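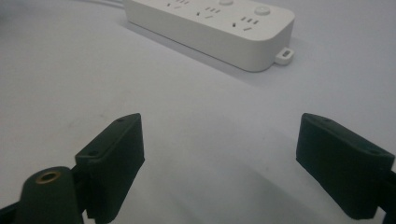 # The white power strip, and the rest of my desk clear-out

I've been putting off the desk corner since we moved to Tiltdale, and in July I finally ran out of excuses. There was a drawer of chargers, there was a shoebox of adapters labeled MISC (thanks, past me), and there was the old brown extension cord that had been under my feet for longer than I'd like to say. So I cleared everything off, wiped the tabletop down, and started over with one decent power strip. A couple of you asked what I ended up with, and I'm pretty happy with it!

The picture up top is my favorite, mostly for the round button over the last set of sockets and the little hanging tab sticking out at the end. I'm a sucker for a hanging tab. My plan is to get this thing off the floor for good, and a slot you can drop over a screw head makes that a ten-minute job instead of a whole afternoon with zip ties. Juraj Šťastný from the Davolcombe swap group told me to mark the wall with painter's tape first, screw second, coffee third. I'll probably do the coffee first.

The other thing I love is the sockets themselves. My household is a mess of plugs – I've got stuff from three countries, plus a lamp my aunt Ludmila mailed me with no adapter whatsoever – and the combination type, with the slanted slots and the straight ones together, saves me from digging in the MISC box every single morning. I still keep two adapters in the top drawer for visitors. The rest went to Genalyn Sarmiento, who travels for work and was thrilled to get them (or very polite about it).

## The whole row

I wanted a strip with buttons right on it, because crawling under the desk to pull out the printer plug was getting old. My printer sits there humming all night if I let it! So the order I'm going with, starting from the cord end, is: lamp, laptop, printer, and then whatever needs charging that day. The one nearest the front stays free for the guest phone, which is usually Dalibor's, and usually at 4 percent.
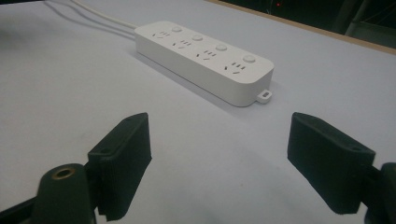
*Four outlets in a row, a button beside each one, and the hanging tab at the near end.*

I'm keeping it all white on the pale top, by the way. I did think about one of those fabric-covered cords in mustard yellow, and I had it in my cart over at Pondden for a week, but the desk looks so much calmer like this. Ask me again in the fall.

## Still on my list

- Screw for the hanging tab, plus a wall anchor (the plaster here is terrible)
- Tiny labels for the buttons. I tried writing on masking tape and it looked like a lunch bag
- A cable clip or two for the back edge of the desk
- Return Svatopluk's label maker, which I've had since spring
- Find a home for the old brown extension cord, or finally take it to the electronics drop-off

The drawer still has 37 mystery cables in it, and yes, I did sit on the floor and count them, and no, I'm not ready to talk about which ones I'm keeping. I'll put up a second gallery once the strip is on the wall and the labels are done. If you've got a good trick for plaster that crumbles when you so much as look at it, leave me a note – I'll take anything at this point!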